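The Long Way Around to a Yes

By Noura Qudah

I grew up in a house where politics was argued over the dishes, loudly and with a great deal of pointing, and where the same people who had shouted at each other at seven o'clock were splitting a melon by eight. So I suppose I was always going to be soft on a place like Wudov, a town where the two sides of the council have disliked each other for as long as anyone can remember and where, this past August, they passed a housing plan together anyway.

I went up there expecting to write about the fight. The fight was easy to find. The conservatives, who run the older neighborhoods on the hill, had spent two years calling the plan a giveaway. The progressives, whose votes come mostly from the apartments down by the Cerkasmont road, had spent those same two years calling anyone with a question about parking a bigot, or near enough. I read the letters page of the local paper going back to the start of it, and by the end I needed a walk.

What I got interested in, on that walk and afterward, was a question that I think a lot of us on the left have been ducking. We have become very good at knowing who is wrong. We can do it from a single word, sometimes from a haircut. But being able to spot your opponent is a fairly small skill, and it had been doing the progressives in Wudov no good at all. They lost the first vote on the plan by 17 people at a packed town meeting, and they blamed the turnout, the weather, the paper and the microphone. Then they scheduled a second meeting and said all the same things again, only slower.

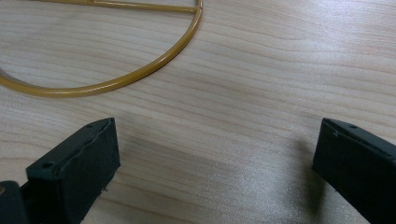 6 min read

The change, when it came, was a dull one. A retired bus dispatcher named Jaber, who had voted against the plan, stood up at a meeting in the school gym and asked what would happen to the number 3 bus if 400 new people were living along its route. He asked it without any heat. He had run that bus for most of his working life and he wanted to know. And for once the folks at the front table didn't have a statement ready, so they told him they hadn't thought about it, and would he come by and help them think about it? (I have listened to the recording of this twice, and there's a lovely long silence before he says all right.)

He came by. He brought neighbors. Some of them, I should say, held opinions about the schools and the police and the national government that made the young organizers wince, and the wincing went both ways. One organizer told me she used to drive home from those evenings with the radio off, going over everything she'd wanted to say and hadn't. I asked her if she regretted keeping quiet and she thought for a good while and said sometimes, yes, she still did.

I don't want to skate past that, and I know some readers will already be composing their emails to me. There are things a person shouldn't sit politely through, and those of us who preach patience are often the ones with the least to lose by it. Wudov had its share of those moments. One man was asked to leave a meeting and, to my mind, should have been asked sooner. But he was one man, and for two years the whole hill had been talked about as though it were him.

The second vote carried, 231 to a number small enough that the losing side didn't ask for a recount. The plan is shorter than it was. The tall building near the Mellix lot came down by a couple of floors on paper, the bus got an extra run in the mornings, and the rent protections, which the organizers had privately expected to trade away, stayed in. Jaber still votes conservative in everything else and told me so before I'd even sat down.

I called my mother when I got home and told her the whole story, at about the length I've told it to you. She wanted to know what they'd served at the meetings. Coffee, I said, and those dry cookies that come in a tin. She said they'd have gotten there a year earlier with a decent melon.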